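**Getting candy marks and creases out of a checked tablecloth**

Posted in Household > Linens - 361 views

**Trinh Đinh**

I have a white tablecloth with a blue checked grid and little blue flowers in the squares. It lives on the table next to the sofa, and that table is where the candy gets sorted in our house. There is a plastic basket for it, but the wrappers end up on the cloth anyway, and so do pieces that somebody has already opened. I now have two problems.

One is a pink mark the size of a coin, from a red hard candy that was left sitting overnight. The other is that the cloth has a fold line down the middle from the packet, and it has never come out. I bought it at Ditdale last July and the care label has washed blank, so I don't know if it is cotton or a blend.

I tried dish soap and cold water on the pink mark. It got lighter but it is still there. I have not tried bleach. I'm worried about the blue print.
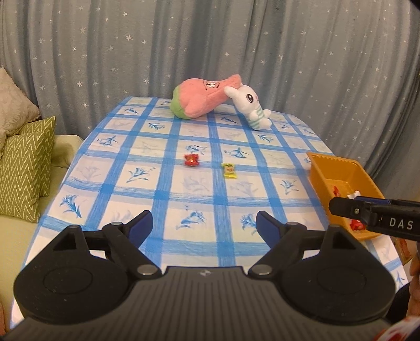
I would also like to know if people put something over a cloth like this for sorting sweets and small things, or if you just wash it every week. I don't want clear vinyl. We had it on the last table and crumbs got under it.

**zarnholm_attic**

Don't use chlorine bleach on it. It can take the blue out along with the pink.

What I do with candy color:

1. Scrape off anything hard with the back of a spoon.
2. Soak the spot in cool water for 30 minutes. Sugar dissolves on its own if you give it time.
3. Mix oxygen bleach powder in warm water, going by the packet, and test it on a corner of the hem first. Check that a blue line doesn't run.
4. If the corner is fine, put the whole cloth in and leave it a few hours. Doing only the spot can leave a pale ring.
5. Wash as normal and hang it up. Keep it out of the dryer until the mark is gone, heat makes it harder to shift.

You may need to do it twice. Mine had cherry candy on it for 13 days and the second soak got it.

For the fold line, iron it from the back while it is still damp. Start on medium since you don't know the fabric. If it is mostly polyester the line may fade but stay.

**Pell in Clokdale**

just turn the cloth round so the mark is at the wall end and put the basket on it. works for me

**moth_and_linen**

The soak above is right, I would only add that you should rinse out the dish soap before you start. Leftover soap holds on to dirt and you get a gray patch later.

On covering it: I keep a plain cotton dish towel folded in a drawer and spread it out when the kids want to sort candy or beads. Afterward you pick it up by the four corners and shake it over the trash - wrappers, sugar and all. A tray with a rim is good too, but ours got used for other things and was never there when we wanted it.

I wouldn't wash the whole cloth weekly unless it needs it. The print on mine (a De Bruijn one, also blue) went dull after a year of that. I wipe it with a damp rag and wash it once a month.

**Trinh Đinh**

Thank you. I tested the hem and the blue stayed put, so the whole cloth is soaking now. I'll use a towel for the candy from here on.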